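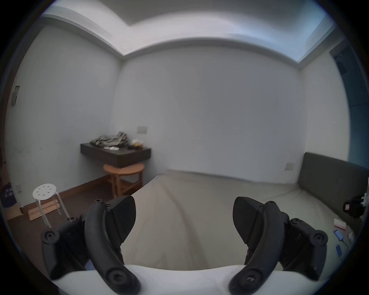
Vindum Folding Set: rules for recording and sharing

Welcome, and thank you for taking the time to read this before you open the archive. The set holds 516 episodes of bedroom laundry work done with hand-held grippers, and the notes below are the rules we ask everyone at Fusoso and Irovik to keep to, whether they are adding episodes or training on the ones already there.

Before recording
Ask the householder for written consent, room by room. Put letters, bank cards and family photographs out of view – a wide lens takes in far more of a room than you would think. Leave ordinary clutter where it is.

During an episode
Keep both hands on the handles and let the jaws do all the touching. Take hold of the garment from opposite sides and keep the two jaws at much the same height.
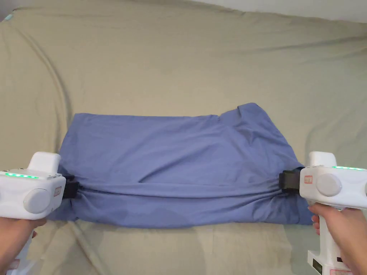 Photo: Vindum project, CC BY 4.0

If a garment slips, carry on and mark the episode "recovered". We are very fond of those, so please don't delete them! Stop after 30 minutes and have a proper rest.

Sharing
Episodes showing a face or a readable address go to the Toivonen folder for blurring and stay there until a second person has checked them. A householder may withdraw at any time, and we remove their files within 27 days.

Last revised 28th August. The checklist for shirts will be added in September.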